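Ticket: Bead strings tangling in storage box, repeat issue
Opened by: Wilmer Correa
Site: Drorcombe, upstairs room
Opened: Feb 16, 2021
Priority: Low
Status: Closed

Summary
Bracelets and necklaces stored together in one open box tangle within a few days. Second ticket for this. The first, from October, was closed with "lay strings flat," and the fault came back.

Environment
One red gift box, rigid, glossy inside, no dividers. Mixed contents: small-bead strings, one cord ornament with beads, one large-bead bracelet. Bead strings are from Ñahui. Necklace length is 370 mm folded. Inside length of the box is 300 mm, so the necklace can't lie straight in it.

Steps to reproduce
Place all items in the box. Take out the large bracelet each morning and put it back at night. By the end of the week the small-bead string has looped through itself and sometimes through the cord.

Log entry 1
Box moved from the drawer to a covered surface near daylight so the knots could be worked on. Large bracelet to be kept apart from the small strings. The toy normally kept on the same surface can stay, since it doesn't touch the strings.
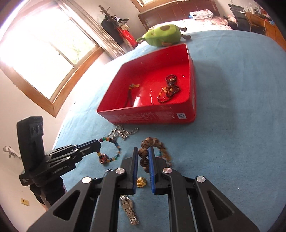
Log entry 2
Untangling procedure used: find the loop with the most slack, hold it, and push the knot open from both sides. Do not pull the ends. A blunt needle helps where the thread is tight between beads. Time spent: 50 minutes. No beads lost, no thread cut.

Log entry 3
Tried a pinch of talc on the knot, as suggested by Isis. It made no difference on beads this small and had to be wiped off the box floor afterward. Not recommended.

Log entry 4
Put the small-bead string in a flat paper envelope and the cord ornament in a second one. Both fit in the box with the flap folded over. The bracelet goes in a shallow dish. Left it this way for 15 days of normal use. String came out clear every time.

Cause
Shared space with no separation. The smooth floor lets the strings slide when the box is picked up, and the necklace is too long to lie without a fold.

Resolution
One envelope per string. Bracelet stored outside the box.

Open items
Narkilside sells a divider tray, but its listing gives no inside height. Asked them for the measurement, no reply yet. Reopen this ticket if the tray is ordered.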